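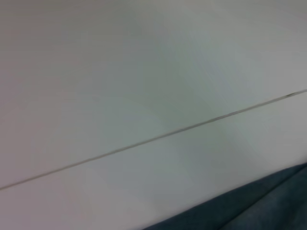 Fig. 1. A pale matte surface. The gray leans slightly pink toward the upper left and cooler through the middle and right.

## Unit 6: White and near-white paint

Read chapter 4 of the Ruggiero workbook before the lab. Bring your own brushes and the gray card from Unit 2.

**Undertone.** Most paints sold as white have a little color mixed in. A small amount of red oxide makes a white look warm. Black or blue makes it look cool. You may not notice the undertone on a single chip, but it shows once two whites meet at a corner or along trim. Always compare a sample against plain white paper.

**Light.** The same paint changes through the day. North light is bluish and fairly steady. Late afternoon sun is yellow. Lamps vary a lot — check the color temperature on the box before you blame the paint. Look at each sample at 9 a.m., at noon and after dark, and write down what you see each time.

**Sheen.** Flat paint scatters light and hides dents. Satin and gloss reflect more and show roller marks, especially near windows. Ceilings are normally flat. Kitchens and baths need something that can be wiped.

**Light reflectance value (LRV).** This runs from 0 (black) to 100 (white). Many off-whites fall between 70 and 85. A lower number can still work well in a bright room.

### Worked problem

The front room at the Junden Street house has 200 square feet of wall, measured before openings. The window takes up 14 square feet and the door and its trim take up 12.

- Paintable wall: 200 − 26 = 174 square feet
- Two coats: 174 × 2 = 348 square feet
- Coverage: 350 square feet per gallon, so one gallon is just enough

Buy an extra quart for touch-ups. Old plaster soaks up more than drywall, and the figure on the can assumes a sealed wall.

### For the lab

Paint two sample boards, one warm white and one cool. Use two coats and let the first dry fully. Label the back with the mix, the sheen and the date. Boards go on the rack in the Drondell room, and your notes (one page) are due at the start of Unit 7.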